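Spending the second-year money
3/16/25

I've wanted to write up our kit budget for ages, mainly so that I stop keeping it in my head! The short version: a pair of arms costs you twice. You pay for the arms, and then you pay for everything that touches them.

Our spreadsheet has 5 lines for the bench itself and the line I got most wrong was cables. I'd put down 400 for cables, clips and spare connectors together, and the bill from Praro came to 1823. Gulp. Some of that was me ordering the wrong lengths (twice), but plenty was proper stuff we needed and I simply hadn't thought of.

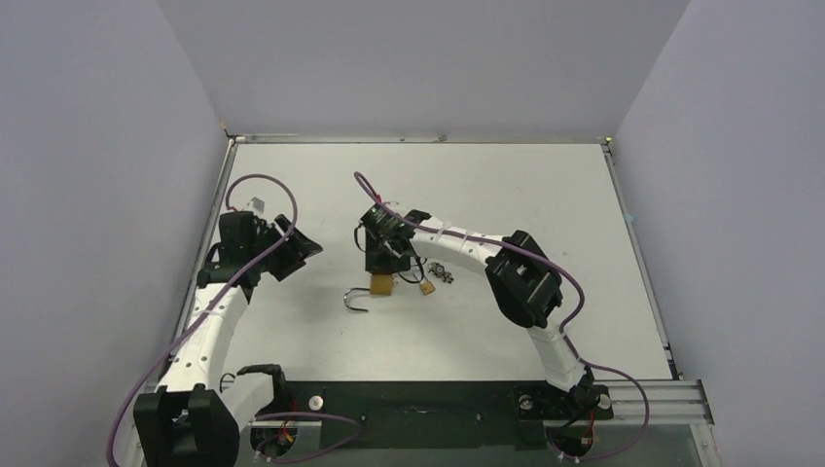 So for the next round I've given cabling its own line of 2000 and I feel much calmer. Gripper fingers get a line as well. They scuff, they get swapped, and I'd like a drawer full of spares before July, when the Ovance price list changes.

The cheapest line is my favourite, though. Padlocks and keys! A hardware shop will sell you a lovely range of sizes for next to nothing, and they're brilliant for two-handed work: small, heavy, shiny, awkward to get hold of. I go in for one and come out with a bagful.
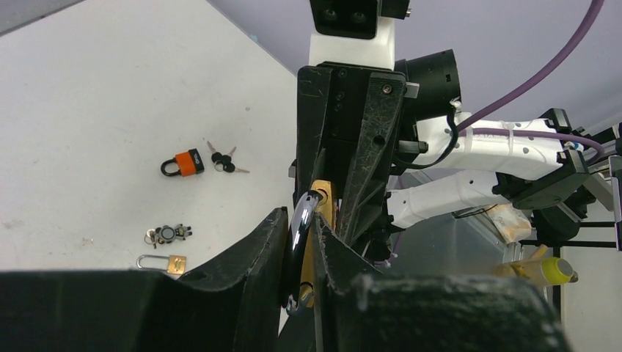

Still undecided is whether to get a second table from Gautam or stretch the one we have. The quote from Cloria is tempting too, but it leaves out delivery and the side walls, and I've learnt to ask about both. If you've bought from either, do leave a comment, especially if you know how long they take to send replacement rails.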